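How Video Games Save Your Progress
A Games Explained page for readers ages 8 to 12
Written by Zoriana Karpenko

You have been playing for an hour. You found the silver key, crossed the river, and spent all your coins on a better pair of boots. Then somebody calls you for dinner and you turn the game off. When you come back, the key, the boots, and the empty coin purse are all there.

The game did not remember by itself. A game that is switched off cannot remember anything. Before it closed, it wrote down some facts and put them in a safe place. Those facts are called a save, or save data, or a save file.

Two kinds of memory

A computer, a phone, and a game console all have two kinds of memory.

The first kind is called working memory. It is very fast. While you play, the game uses it to keep track of where your character is standing, which way the enemies are walking, and what music is playing. Working memory needs electricity. When the power goes off, everything in it is gone.

The second kind is called storage. It is slower, but it keeps what you put in it even with the power off. Your games live in storage. So do your saves.

Saving means copying the important facts from working memory into storage. Loading means copying them back again.

What is inside a save file

Many people think a save file is like a video of everything they did. It is much smaller than that. Mostly it is a list of numbers and words.

Suppose you are playing a game called Erer, where you explore a mountain and collect lanterns. If you could read the save file in plain English, part of it might look like this:

Player name: Tincuța
Place: Prurcombe Village
Health: 100
Lanterns found: 11
Keys: 2
Talked to the miller: yes
Opened the north gate: no

The mountain itself is not in the list. The game already has the mountain, the village, the miller, and the gate stored with the rest of its parts. It only needs to write down what is different for you. When you load your save, the game builds the village the way it always does, then checks the list. North gate not opened? It puts the gate there, closed. Eleven lanterns found? It leaves those lanterns out of the world and puts them in your bag.

The yes and no answers have a name. Programmers call them flags. A flag that is "up" means yes and a flag that is "down" means no. A big adventure game can have thousands of flags, one for every chest, door, and conversation.

Where the list gets put

Storage is divided into places so that things can be found again. The game asks the console for a spot, and the console gives it one with the game's name on it. If you play three different games, each one has its own spot and does not look in the others.

Inside that spot there are often save slots. A slot holds one complete save. You may have seen a screen that says Slot 1, Slot 2, and Slot 3. If you have a brother or sister, each of you can use a different slot and your adventures will stay separate.
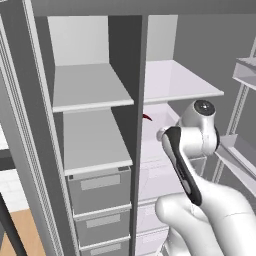
Shelves and labeled storage boxes in a computer-made picture.

If you save in a slot that is already being used, the new save takes the place of the old one. This is called overwriting. Games usually ask you first, with a message such as "Overwrite this save?" Read it before you press the button. Once a save has been overwritten, the old one usually cannot be brought back.

Saving by hand

In some games, you decide when to save. You open a menu and choose Save. This is called a manual save.

Other games let you save only in certain spots. These are save points. A save point might be a campfire, a bed, a typewriter, or a glowing circle on the floor. Walking up to it and pressing a button starts the save.

Designers have more than one reason for using save points. Some want the player to feel a little nervous between them. If the last campfire was a long way back, every enemy seems more dangerous. A save point can also be a sign. When you find one right outside a large door, there is often something big behind the door.

Older games used save points for a practical reason too. Storage was small and expensive, and saving at fixed spots meant the game had less to write. It did not have to note exactly where you were standing or what each enemy was doing. It only had to note which save point you used.

Saving by itself

Most newer games save without being asked. This is called autosave. The game might do it when you enter a new area, finish a mission, or pick up something important. Some games do it every few minutes as well.

While it is happening, you will often see a small spinning picture in a corner of the screen. It means the game is writing to storage. Many games show a message when they start that says not to turn off the power while this picture is showing.

The message is there for a good reason. Imagine you are copying a shopping list and someone takes the pencil away in the middle of a word. You have half a list, and the last thing on it makes no sense. If a console loses power halfway through a save, the file can end up the same way. A file that is damaged like this is called corrupted, and the game may not be able to read it.

Careful programmers have a way to make this less likely. The game writes the new save next to the old one and leaves the old one alone. When the new one is finished and checked, the game switches over to it. If the power goes out in the middle, the old save is still good. You lose a few minutes of play and keep the rest.

Checkpoints are a bit different

A checkpoint is a place you return to after you lose a life. It can look just like an autosave, and sometimes it is one. But in some games a checkpoint is kept only in working memory. If you fall into the lava, you go back to the checkpoint. If you turn off the console, you go back to the start of the level.

The only way to be sure is to find out how your game does it. Look in the pause menu or the help screen. Some games tell you how long ago the last save was made when you choose Quit.

Before there were save files

Early arcade games did not save your adventure at all. You put in a coin, played until you ran out of lives, and started from the beginning the next time.

When people started playing longer games at home, some games used passwords. At the end of a level, the game showed you a row of letters and numbers, and you copied it onto paper. The next day you typed it in. The password was really a tiny save file written in code. It might hold your level, your number of lives, and which items you had. The paper was the storage.

Passwords worked, but they were easy to get wrong. A zero looks a lot like the letter O. One wrong letter and the game would not accept it.

Later, some game cartridges had a small battery inside. The battery kept a little bit of memory powered after the console was switched off. These batteries could last for years, but when one ran down, the saves were lost. After that came memory cards, which you could pull out and take to a friend's house, and then consoles with large storage built in.

Saves in the cloud

Some saves are kept on the internet. People call this the cloud, but it is really a building full of computers somewhere else. When you finish playing, your console sends a copy of the save to one of those computers. If your console breaks, or if you play on a different one, you can get the copy back.

Sometimes the save on your console and the save in the cloud do not match. This can happen if you played somewhere with no internet. The game will ask which one you want to keep. Look at the time and the hours played next to each one. The save with more hours is usually the one you want, but check with a grown-up if you are not sure – the other one may be erased.

Online games often keep everything on their own computers. You do not choose Save in those games because your progress is sent in while you play.

Try it on paper

You can make a save file for a board game. Start playing a game with a friend and stop in the middle. Write down everything you would need to put the game back exactly as it was, then pack it away. The next day, set it up again from your list.

Did you write down whose turn it was? Many people forget that one. What about the order of the cards in the deck? If the cards get shuffled, it is no longer quite the same game. Programmers have to think about small things like these every time they add something new.

Words to know

Autosave: a save the game makes without being asked.
Corrupted: damaged so that it cannot be read properly.
Flag: a yes or no answer kept by the game.
Load: to copy a save from storage into working memory.
Overwrite: to put a new save in place of an old one.
Slot: a space that holds one complete save.
Storage: memory that keeps its contents with the power off.

Next in Games Explained: Why do some games need updates?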